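# The arm needs a person who knows kitchens

I worked in contract catering for 26 years, the last stretch of it at Larkadberg, where we ran the canteens for three office blocks and a training college. Since March I have been on loan to the group at Drellwood that is teaching robot arms to do kitchen prep and clearing up. I was asked to write something for the staff newsletter about what it has been like. What follows is my view and the company has not asked me to soften it.

The usual argument about automation goes round in two camps. One says the machines will take the jobs. The other says they will take the dull parts and leave people the interesting ones. I have sat through presentations from both and neither of them sounds much like my working day.

A machine doesn't take a job in one go. It takes bits of it, and the bits are chosen by what it happens to be good at. In a canteen kitchen those are not always the dull bits. Rodica Olteanu ran the salad counter at our biggest site and she liked slicing. She was quick at it and she did it first thing, before the phones started. When a slicing unit from Bagheri went in, she was moved on to allergen paperwork and deliveries. On paper that was a step up, and she got a small rise with it. She left five months later. I am not saying the slicer was a mistake, since the fruit came out even and we had fewer cut fingers. I am saying that the people who bought it had decided which part of her job was the boring part without asking her.

So when I was offered the place at Drellwood I took it, mostly to find out who decides these things and how early. The answer is very early, and often by accident. It gets decided when someone sets out a table.

Putting a bottle on a rack is a small job. So is hanging a cup on a peg, or getting a plate off a tray without tipping what is on it. A kitchen porter does hundreds of such things in a shift and would be embarrassed to have them listed. The arms have to be taken through each one, and somebody has to sit at the desk while it goes on, with the stop button within reach.

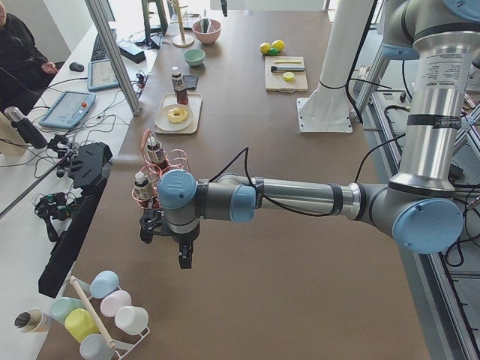 My part is to say whether the work resembles work. In my first week I asked why the cups were always set out with so much space between them, when in a real wash-up they come back stacked, sticky and with teabags in. Kamran Shokri, who leads the group, wrote that down and changed the plan for the following fortnight. It cost him time and he didn't complain. But I had the strong feeling that if I hadn't been in the room, the question would have come up a year later, in a canteen, with a porter standing next to the machine and picking up whatever it couldn't manage.

That is what worries me more than lost jobs. It is the half-job, the one where a person is kept on to tidy round a machine. We had a taste of it at Larkadberg with the tray conveyor. It handled 112 trays in a sitting without trouble, provided every tray had been cleared of cutlery and turned the right way first. So we had a man called Jarrah Faulkner standing at the mouth of it for two hours each lunchtime turning trays. He used to be on the servery, talking to people. He told me he could have fallen asleep there, but the belt wouldn't let him.

There are good sides, and I don't want to leave them out. My wrists are shot from lifting, and I would not wish that on anyone starting now. Erzsébet Hegyi, who trained me, had both shoulders operated on before she was sixty. If an arm can empty racks at the end of a night shift, let it. Recruitment for those shifts was hopeless well before anyone mentioned robots, and the people who do turn up are usually covering for two.

I will also admit that the desk work is more tiring than I expected. You have to keep your attention on something slow. I assumed sitting down would be a rest, and for my feet it is. By the afternoon, though, I have a headache, and I make more mistakes than I ever did on my feet. Thibault Charpentier, our union rep, has asked for breaks on the same pattern as air-conditioned control rooms have, and he was told this isn't a control room. I think he is right to keep asking. If a person has to stop a machine in a hurry, that person should be rested.

What would I like to see? Mainly, I would like kitchen staff brought in before anything is bought. By that I mean porters and counter staff, on full pay, for long enough to get past being polite. I would like them asked which parts of the day they would gladly give up and which parts they would keep. The lists will surprise some managers. Plenty of people like chopping. I have never met anyone who liked scraping out the grill tray.

I would also like it written down what happens to the hours. At Nelosance, who took over one of our old sites, the saved time went straight out of the rota, two hours here and an hour there, until a full-time post was a part-time one. Nobody was sacked and so nothing was reported. Our own agreement runs out next spring and has no line in it about this at all.

I go back to Larkadberg when the loan ends. I have asked for my old site, and I have asked for the tray conveyor to be looked at again, with Jarrah in the meeting.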